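Subject: Re: [Zerneo-home] Storing soft toys and bedding between kids
From: Yoon-hee Kang
Date: 8/10/25

Tymofii Panasiuk wrote:
> We have one child out of the crib and another on the way in May.
> That leaves us with a lot of dolls, blankets and small clothes to
> put away. The only free space is an unheated closet on an outside
> wall. Last time I used cardboard boxes and everything smelled of
> basement when I opened them. Are plastic bins any better, and do
> you wash things first or after?

Bins are better than cardboard in a closet like that, but they won't fix something that goes in damp. Wash first. Then dry it longer than you think you need to. Blankets feel dry on the surface well before the seams are. I leave ours on the rack for 2 days after they feel done.

I keep sixteen bins at the moment, most of them the Cropper kind with a flat lid. Flat lids stack without sliding. The domed ones from Sunine were cheaper and I gave them away. Check the lid for holes before you buy, and wipe the dust off before you open it, or it goes straight onto the clothes.
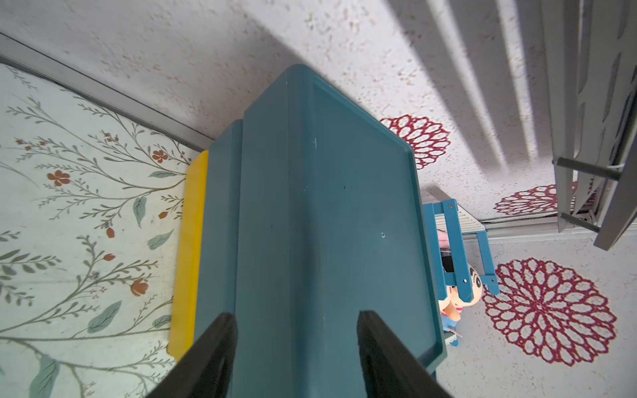 Flat lid, raised rim along the side

As for the closet, an outside wall gets cold and the air against it gives up its water there. Leave a gap of a few inches behind the bins and put something under them so they aren't sitting on the floor. If the closet is papered, look low down in the corners for lifting edges or gray spots. Patterned paper hides this better than plain, so use a flashlight held flat to the wall. I bought a cheap humidity gauge and it read 71 percent in ours in the summer. I would not store wool at that. A tub of moisture absorber brought it down, and leaving the door open an hour a day did more than the tub.
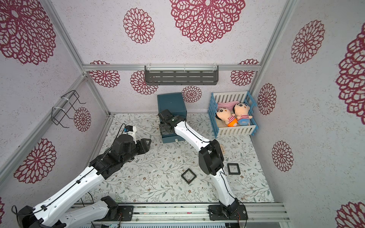 Maroon flowers on the walls, vines on the floor mat

Soft toys are the hard part. The filling holds water for a long time and you can't see it. If the label allows the dryer, use low heat inside a pillowcase. If not, squeeze them in a towel and hang them somewhere with moving air. Take out batteries and sound boxes first. Anything with glued parts I only sponge clean. Keep out the few your older one still asks for, and don't store those at all. 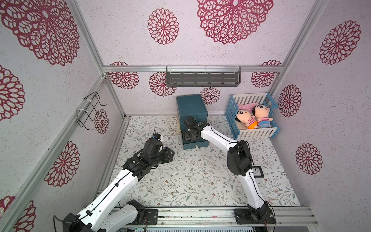 Tymofii Panasiuk also asked me off-list if the dolls could stay in a toy crib with a sheet over them and skip the bins. He said the crib has to be kept anyway and he hates wasting the space inside it.

They can, for a few weeks. Past that a sheet won't keep moths out, and dust works through cotton. I would put the dolls in a bin and fold the crib flat if yours folds.

On bags, I use plastic only for short moves, such as carrying bedding to my sister's. For long storage a cotton pillowcase inside the bin is better. Vacuum bags are fine for synthetic quilts. They flattened a down one of mine so badly that it never came back. The list archive has a long thread on this under "Fudamness", which was the name of somebody's blanket.

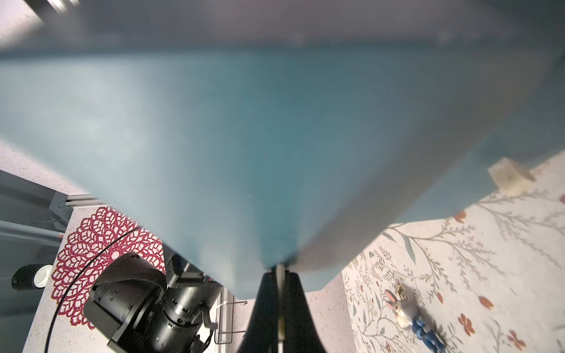 LABELS

Write on the end of the bin, not the lid, or you will be unstacking them to read. Size and season are enough. Masking tape dries out in a cold closet and falls off, so I use a paint marker and wipe it with rubbing alcohol when the contents change. Try the alcohol on the bottom of a bin first.

Yoon-hee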